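3.2 Setup and upkeep of the hand-held gripper

The rig lives or dies by the gripper body, so this section is mostly about that. The policy side is in Section 4. Everything below was done in our own room in Sangkhawat, same building as the earlier Rodel trials, with the shelving and desks left where they were. We did not build a clean cell. Wanted the clutter.

Body and jaw. Light gray housing, one camera, black jaw in the middle. The jaw sits low in the camera view on purpose. If the rim drifts sideways in the view, even a little, the crop used by the Bromum tracker is off and the whole recording has to be thrown out. We lost most of June that way before anyone checked. Now the jaw position is compared against a saved reference view at the start of every session. Takes a minute. If it is off, loosen the 2 rear screws, seat the housing again, tighten evenly, compare again. Do not correct in software. We tried, and the corrected recordings trained worse than the uncorrected ones (see Table 3).

Ribs inside the jaw. These collect dust and fibers. Soft brush, no solvent. A solvent wipe left the surface slick on one unit and it took a new insert to get the grip back. Inserts are swapped after 1000 closures or when a ridge tears, whichever comes first. The count is kept by the Covier logger, which reads the jaw encoder and writes one line per closure. It misses very short closures (under the debounce time), so the true number is a bit higher. We have not fixed this.

Camera. The lens is very wide and the image is circular, dark in the corners. Good for seeing the jaw and the room at once, bad for anything near the rim. Focus is set once and locked with a drop of paint on the ring. Exposure is the real problem. The ceiling is white and ribbed with lights in it, and as soon as the operator tips the gripper up the auto exposure chases the fixtures and the jaw goes too dark to segement. So exposure is fixed by hand, with the gripper aimed at the ceiling, before the work starts. Figure 3 gives two views in that attitude, wooden workpiece overhead.

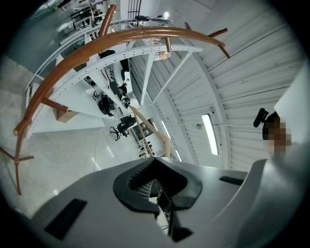
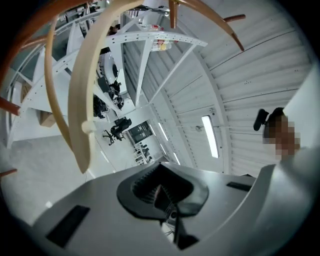

Figure 3. Upward views from the hand-held gripper during work with the wooden structure. Jaw at bottom center in both, ceiling lights in view. Faces pixelated.

Exposure is judged on the jaw first. The inner ridges have to be readable at the chosen value, and if the lights clip, let them clip. The opposite choice (protect the highlights) was used for the first 8 recordings and none of those made it into the training set. White balance is locked too. The reddish and pale parts of the workpiece have to stay apart in color for the part classifier, and with auto white balance the pale ones went orange in some recordings and the classifer merged them.

Cable. The one thing that breaks. Wiring runs down inside the jaw slot and flexes with every closure. A strain relief was added after the second failure: short loop, one tie, tail facing away from the moving side. Too tight and the jaw does not open fully. Too loose and the loop gets pinched. The right slack is found by opening the jaw all the way and pulling until the loop just stops moving. Before a session the operator wiggles the cable at the connector with the logger running. Any dropped samples, change the cable, don't try to nurse it through. A nursed cable failed 3 times in one session and each restart meant a new calibration.

Calibration. Jaw fully open, jaw fully closed, jaw on the gauge block. In that order. The fit is linear and the residual is written to the session header. Sessions with a bad residual are repeated, not patched. After a drop the full procedure is run again, even when the housing looks fine, as a small crack at the camera mount once went unnoticed for days and shifted everything recorded with that unit.

Repair. Housings are printed in house. A cracked one is replaced whole, gluing was tried and the joint crept under load. Camera and jaw move over to the new housing as they are, then calibration, then the reference view is saved again under the new unit number. Old reference views are kept. Upkeep protocol by M. Wunderlich, revised with F. Weidemann; the version used for all results in this paper is the one dated October 2, 2018. Later edits change the wording of the cable check only.

Limits. Fixed exposure means a recording made with the gripper pointed at the floor comes out dark, and we accept that for this task, where most of the work is overhead. Would not carry over to table work without setting exposure again. Operator fatigue was not measured. Holding the gripper above shoulder height gets tiring fast and the later part of long sessions shows more jaw slips, but we can't seperate that from insert wear with the data we have. Section 5.1 comes back to this.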